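기관 소개

플레스타드 가정지원센터는 위탁가정과 한부모 가정을 돕는 민간 비영리 기관입니다. 트리니츠 지역의 작은 상담실에서 직원 2명으로 시작했고, 지금은 상근 직원 21명이 일하고 있습니다. 대표는 아동복지 현장에서 오래 일해 온 람두안 퐁시리입니다.

센터의 중심 사업은 위탁가정 연계입니다. 친부모와 잠시 떨어져 지내야 하는 아이에게 맞는 가정을 찾고, 아이가 집으로 돌아갈 때까지 담당자 한 사람이 계속 함께합니다. 현재 등록된 위탁가정은 47가구입니다.

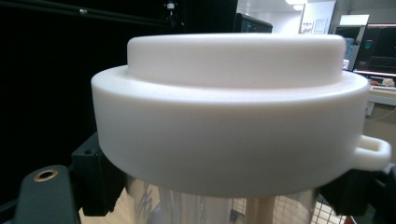
위탁가정이 되려면 사전 교육 7회를 마쳐야 합니다. 교육은 저녁 시간에 열리며 비용은 없습니다. 교육이 끝나면 담당자가 가정을 방문해 생활 환경을 살펴보고 가족 모두와 이야기를 나눕니다. 결혼 여부나 주택 소유 여부는 심사 기준이 아닙니다.

한부모 가정을 위해서는 긴급 돌봄과 법률 상담 연결, 양육비 관련 서류 작성을 지원합니다. 야근이나 입원처럼 갑자기 아이를 맡겨야 할 때는 전화로 먼저 신청하고 서류는 나중에 내셔도 됩니다. 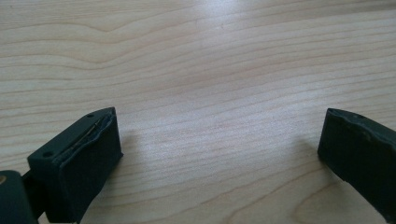 운영비는 개인 후원금과 찬타라스리 재단의 지원금으로 마련합니다. 연간 수입과 지출은 매년 10월에 공개하며, 인쇄본이 필요하신 분께는 우편으로 보내 드립니다. 기업 후원 문의는 사무국에서 받습니다.
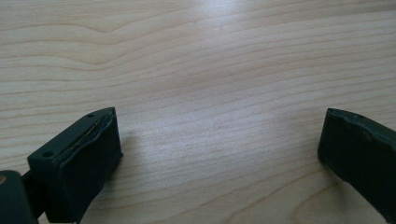
상담은 예약제로 진행합니다. 첫 상담은 한 시간이고, 아이와 함께 오셔도 됩니다. 상담은 나뭇결이 보이는 밝은색 나무 탁자에서 합니다. 가족관계를 확인할 수 있는 서류가 있으면 가져오시고, 없으면 그냥 오셔도 됩니다. 상담 내용은 본인 동의 없이 다른 기관에 전달하지 않습니다.

포니츠에도 분소가 있습니다. 분소에서는 위탁가정 사전 교육과 서류 접수만 하고 있으니 상담을 원하시면 본소로 예약해 주십시오. 통역이 필요하신 분은 예약할 때 사용하는 언어를 말씀해 주십시오.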